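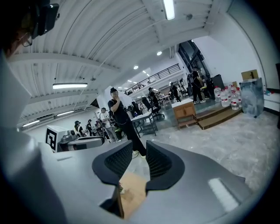

Moving a small office without losing the phones

Asked Jun 20, 2001

We rent a floor from Brekesgate and our lease is up in August. The new place is 2 miles away, in the same town, and we want to keep our main number. There are 19 extensions on an old Grernel switch that was here before us. The phone company says the number can move but will not talk about the switch. The landlord says the switch stays unless we can show we bought it. Has anyone been through this? I need to know what to order first and how early.

Answer from Eusebio Sotelo

Order the lines first. Everything else can be pushed a day or two, but the line order sits in a queue and you can't hurry it. We put ours in four weeks ahead and the installer still came on the last afternoon.

Ask for both addresses to be live for a short overlap. You will pay for two sets of lines during that time. On our bill it came to $154, and it saved us from having a dead main number while the desks were still on the truck.

As for the switch, look through your lease for the word "fixtures." Ours listed the phone cabinet on the last page, along with the blinds. If yours does too, leave it. Old switches don't always come back up after being unplugged, and a used one is cheap now. Write down the programming before anyone touches it – which extension rings where, the night setting, the hunt order. Print it if the switch has a printer port.
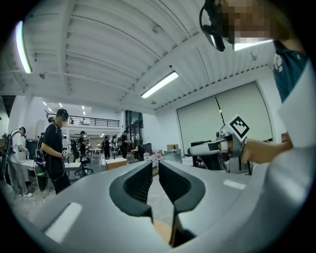

Unnamed poster: I'd disagree on leaving it. We left ours, bought a used Tultari, and none of the old desk sets worked with it. So the cheap switch meant new phones for everybody. Check that before you decide. Also tell your bank and your alarm company, both of them dial in to a line.

Answer from Jacobs

just get cell phones

Follow-up from the person who asked

Thanks. The lease does list the cabinet, but it says nothing about the desk sets, so I will ask for those in writing. Line order goes in this week. I still have to find out whether the fax line counts as one of ours or belongs to the building. 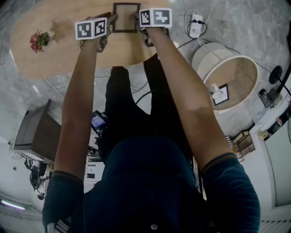

Black frame with a beige inside, at the oval table

Filed under: Office moves, Telephones, Leases
2 people found this page useful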